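Evaluation Diary: Gripper and Wrist Camera Trials, Vandville Kitchen Station
Reading time: 2 minutes

December, morning session

The station was powered on at the usual hour and the joint check passed. The morning was assigned to the standard parallel hand on the Franka arm, so that its results may be set beside those recorded on the Baxter last month. The task remains the lidded food container. Closing width was held at 55 mm and the force limit was left at its earlier value.

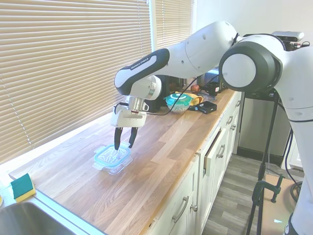
Franka arm at the counter, one fingertip on the container lid.

G. Beaulieu asked that contact at the center of the lid be logged separately from contact near the edge. The log sheet was amended accordingly. Of 135 approaches planned for this hand, almost 100 are now on record. The remainder will be completed before the Otine fingers are fitted.

The afternoon was given to the wrist camera. Focus at short range continues to be the principal concern.
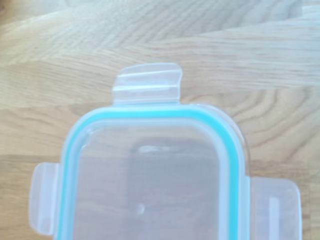
Josée Marchand

The turquoise gasket is easily distinguished even when the view is soft. The clear flaps are harder, as the wood shows through them — the Cudevis controller will need a better edge signal than this. A dark reflection or shadow on the center panel should also be masked before any comparison is made. Lens 2 is to be tried next, with the same mount and exposure.

Session closed at 4:40 p.m.

Last updated: December
Contact the Vandville station office | Back to top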